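Section 7: Good Practice for Recording Hand Demonstrations

Welcome to the part of the Pramow guide we enjoy the most! By now your hand units are charged, paired and sitting in their tray, and the software has finished its first check. This section covers the house rules for recording: how to set up the table, how to wear the units, how to run a take and how to decide what stays in the set. It applies to the Pramow hand units used with the Irnell recording software, version 8 or later.

Most of these rules started as notes taped to the wall of our workshop in Tudholm. Américo Moreira collected them, tried them out with new operators and threw away the ones that made no difference. What's left is short enough to read over a coffee, so please do read all of it before your first session.

7.1 Before anyone puts on a hand unit

1. Walk the floor between the table and the equipment rack. Pick up scraps, packaging and loose tape.
2. Route the cables along one side of the table and keep the operator's standing spot on the other side.
3. Check that the curtains are drawn and that no sunlight reaches the tabletop. Direct sun is the most common cause of lost markers.
4. Wipe the table with a dry cloth.
5. Turn on the rack and wait for the status light to settle.
6. Open Irnell and start a new session. Give it the task name and the operator's initials, in that order.

CAUTION: Never run a cable across the place where the operator stands. If the cable won't reach by the side route, use the long extension from the Bastos cable kit and tape it flat.

NOTE: Power strips belong under the rack or the second table, never under the work table. A spilled cup finds the lowest point very quickly.

7.2 Putting on the units

Do this seated the first few times. It gets fast with practice - our regular operators are strapped in before the software has loaded.

1. Take off rings, watches and bracelets. Push long sleeves above the forearm.
2. Put on the left unit first and close the strap across the knuckles. It should be snug without pinching.
3. Put on the right unit. A helper may close the strap for you.
4. Lead each cable back over the wrist with a small loop of slack.
5. Bend both wrists fully, forward and back. If a cable pulls tight at any point, give it more slack.
6. Make a fist, then spread your fingers. The units should move with the hand and should not rock from side to side.
7. Hold both hands still over the center of the table and press Zero in Irnell.

CAUTION: Stop right away if you feel tingling, numbness or a hot spot under a strap. Take the unit off, rest the hand and refit it one notch looser. If the feeling comes back, the session is over for that operator for the day.

Don't touch the face of a marker with bare fingers. Skin oil dulls it, and a dull marker drops out of tracking at exactly the moment you least want it to. Clean markers with the gray cloth from the kit and nothing else.
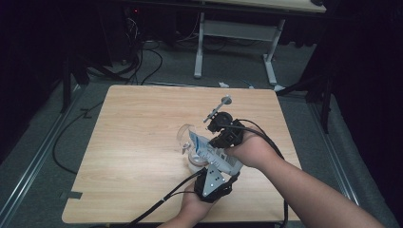 Picking good objects is where a session gets really interesting, and a few rules will save you hours later. Choose things people handle every day, and mix stiff ones with soft ones. A clear glass cup with a printed plastic package tipped toward it makes a great pairing: the cup keeps its shape, the package changes shape in the hand, and the two hands have to agree on where the opening is. Clear glass is also a fair challenge for any camera, so record that kind of task against a plain tabletop with nothing patterned beside it. Keep spare packages of the same type on hand and use each one only as long as it still looks and folds like a new one.

7.3 Rules for objects

- Record the name and size of every object in the session sheet before the first take.
- Use real household objects wherever it is safe to do so.
- Check glass for chips before each session. Chipped glass goes straight in the bin.
- Keep liquids out of the first session with any new operator. Dry tasks are plenty of fun and much easier to clean up.
- Cover names, addresses and phone numbers on letters, parcels and medicine packs.
- Leave knives, lighters and aerosol cans out completely. The hand units reduce your grip, and you will feel the difference.

NOTE: If an object breaks during a take, stay where you are and keep both hands up. The helper clears the table and the floor. The operator doesn't sweep while wearing the units.

7.4 Running a take

1. Place the objects on their start positions.
2. Rest both hands at the near edge of the table.
3. Say "ready" out loud. The helper presses Record.
4. Wait for the tone, then begin.
5. Work at a natural speed, a touch slower than you would at home. Keep both hands above the tabletop from start to finish.
6. When you're done, let go of everything and return your hands to the near edge.
7. Say "done". The helper presses Stop and marks the take.

Small fumbles are welcome! If a package slips and you catch it again, carry on and finish the task. A robot that learns only from perfect takes has no idea what to do when something slides, and those little recoveries are some of the most useful data you will ever record. Mark them with the Recovery tag so they can be found later.

What we don't want is acting. Please don't drop things on purpose unless the session sheet calls for it. Staged mistakes look different from real ones, and the training results show it.

CAUTION: The rod on the hand unit reaches farther than you think. Keep your face back when you lean over the table, and don't scratch your nose between takes. (Everyone tries it once.)

7.5 Session length and breaks

Limit one run to 18 takes. After that, both units come off and the operator gets a proper break away from the table, with the hands free and the wrists moving. Tired hands take shortcuts, and shortcuts find their way into the data.

Swap operators whenever you can. Two people doing the same task in their own way give you far more than one person doing it twice as often. Left-handed operators are especially valuable, so ask them early and book them often.

Zero the units again after every break, even a short one, and again any time a strap has been opened.

7.6 Deciding what to keep

Review takes on the same day, while the operator still remembers what happened. In Irnell, open the session and go through the list from the top.

Keep a take if:
- both hands were tracked from tone to stop
- the task was finished, with or without a recovery
- the object names match the session sheet

Set a take aside if:
- tracking dropped out for either hand
- someone else reached over the table
- the task was left unfinished

Takes that are set aside are moved to their own folder and kept. Please don't delete them. Our largest session so far had 122 takes, and a good number of the ones first set aside were useful later for testing the tracking itself.

7.7 Consent and privacy

Hands and forearms belong to people, and so do voices. Every operator signs the consent sheet before the first session and receives a copy. The sheet says what is recorded, where it is stored and who may use it. An operator can withdraw a session by writing to the project lead, with no reason needed.

Tattoos, scars and other marks can identify someone. Offer plain sleeves to anyone who would like them, and offer them before being asked. Keep the microphone off unless the task needs sound. The "ready" and "done" calls are for the helper and don't have to be recorded.

7.8 Shutting down

1. Press End Session and wait for the copy to finish.
2. Take off the right unit, then the left.
3. Wipe the straps with a damp cloth and let them dry open.
4. Coil the cables in wide loops. Never wrap them around the units.
5. Return the units to the tray with the markers facing up.
6. Turn off the rack.
7. Fill in the last line of the session sheet, including anything odd you noticed.

Marker replacement and strap sizes are covered in Section 8.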